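**Soltasville, le 2020-05-08.** L'association Drudstead rouvre son service de prêt de fauteuils roulants, fermé depuis plusieurs semaines. Les habitants de Soltasville et de la commune voisine de Gadville peuvent de nouveau emprunter un fauteuil manuel, sur rendez-vous, pour une durée de 20 jours renouvelable une fois.

Le service possède 227 fauteuils, de tailles et d'âges différents. Avant la réouverture, chacun doit passer par l'atelier de la rue Mbwambo, où l'on contrôle les roues, les freins, la toile du dossier et les accoudoirs. Mélanie Wong, qui est responsable de l'atelier, explique que ce travail prend plus de temps que l'année dernière. « Nous avons reçu beaucoup de retours en même temps, et plusieurs fauteuils étaient restés longtemps dans des garages ou des caves. Le métal supporte bien cela, le tissu moins bien. »

Le dossier est en effet la partie que l'on remplace le plus souvent. Sur les modèles de base, il est fait d'une simple toile tendue entre les deux côtés du fauteuil. Avec les années, cette toile se détend et la personne assise glisse vers l'avant sans s'en rendre compte. L'atelier a commandé des toiles neuves pour les modèles les plus anciens, et la livraison est attendue au mois de juin. Les fauteuils concernés ne seront pas prêtés avant cette date.

Pour le nettoyage, l'équipe demande aux emprunteurs de respecter quelques consignes simples. La toile se lave avec une éponge et du savon doux, jamais avec un jet d'eau. Les roues arrière sont à essuyer après chaque sortie, surtout entre les rayons, et les sangles qui pendent sous le siège doivent rester attachées pendant la promenade. « Une sangle qui traîne peut se prendre dans une roue », rappelle Mélanie Wong.
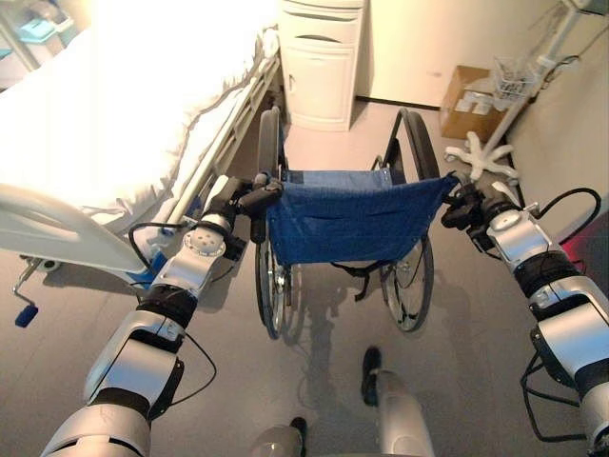
## Comment réserver un fauteuil

Les demandes se font par téléphone, le matin, ou avec le formulaire disponible à l'accueil des deux mairies. Il faut indiquer la taille et le poids de la personne, la largeur de la porte la plus étroite du logement et la date souhaitée. Une pièce d'identité est demandée au moment du retrait. Le prêt est gratuit, mais une caution de 244 euros est exigée par chèque. Elle est rendue au retour du fauteuil, après un contrôle fait en présence de l'emprunteur.

Océane Lemieux, chargée de l'accueil, conseille de venir avec la personne qui va pousser le fauteuil. La hauteur des poignées ne convient pas à tout le monde, et il vaut mieux l'essayer sur place. Une démonstration d'une dizaine de minutes est proposée à chaque retrait : déplier le fauteuil, serrer les freins, passer un trottoir, le ranger dans un coffre de voiture.

Drudstead a également reçu de la commune de Gadville une aide de plus de 3 000 euros, qui servira à acheter des pneus et des accoudoirs de rechange. Les personnes qui gardent chez elles un fauteuil dont elles n'ont plus besoin peuvent le rapporter à l'atelier, même si le délai de prêt est dépassé. Aucune pénalité ne sera demandée jusqu'à la fin du mois de juin.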